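Jan 6, 2018

Tree down, tinsel in the box, and I've finally made a start on the bedroom. I'd been putting it off since well before Christmas, and this morning I woke up with the light coming in sideways across the clothes heap and thought, right, get up, Mabel, this is silly. Tea first, obviously. Then toast. Then another tea while I looked at the seed catalogue (Thibodeau have put their sweet peas up again, I shall sulk and buy them anyway).

I began with the wardrobe, which was a mistake, as everything in there has to come out before anything can go back, and by eleven the carpet had vanished. Adaeze Jibrin rang in the middle of it to ask if I was still on for the market in April and I talked to her for ages sitting on a pile of jumpers. She says she folds as she goes and never has a heap. I believe her too, I've seen her airing cupboard and it's like a shop!

Anyway. The bed was the only clear surface left so that's where the folding went on. I've got the flowery bedding on this week, the white with the little sprigs, and I do love it even though every dark thing you put down on it looks enormous. The black stuff was first. I always do black first, get the gloomy ones over with and work up to the nice colours.
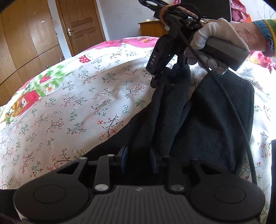
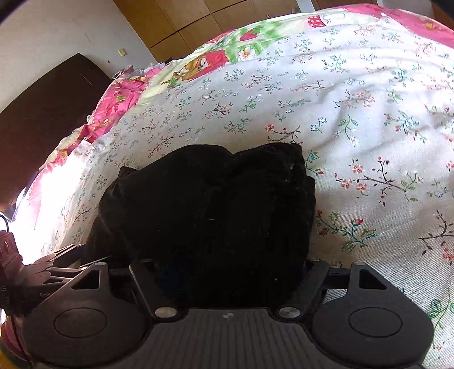

Black things on the flowery bedding, Saturday

It's a funny thing, black fabric. You can't see the edges of it properly unless you hold it up to the window, so you go to fold a sleeve in and find you've got hold of something else altogether. And the lint! White specks on everything. I had one of those sticky rollers, a Jusell one, and it's gone wherever they go. I used parcel tape round my hand in the end, and that pulled off a fair bit of fluff and also the hair from one knuckle.

I did try the method from Mum's old housekeeping book, where you lay the thing flat, bring both sides to the middle and then go up in thirds. It's lovely on a T-shirt. On anything thick you get a sort of loaf. I've decided loaves are fine. They stand up in the drawer on their own and I can see what I've got without digging.

Lunch was the last of the ham with pickle. Radio on, some man going on and on about marmalade. Went back up at two and did the knitwear, which took far longer than it should have as I kept trying things on. The mustard one is too short in the body and always was. It's gone in the charity bag with the grey skirt and the Orer coat I paid £105 for and wore to one wedding. I felt a bit sick putting that in – took it out, put it back, took it out again. It's on the back of the door for now, so we'll see.

Bottom drawer still not shutting. I think something has gone down behind it but I couldn't face getting on the floor with a torch. Five hangers broken, chucked. Found my library card, a birthday card I never posted and one good walking sock.

The patchwork quilt needs a wash if we get a dry windy day, it's too heavy for indoors and last time it was on the banister till the Tuesday. Must look at the forecast.

Soup for tea. Bed made again by nine, carpet back, most of it. The landing cupboard tomorrow if I've got the legs for it, and I must ring Jedus about the boiler on Monday.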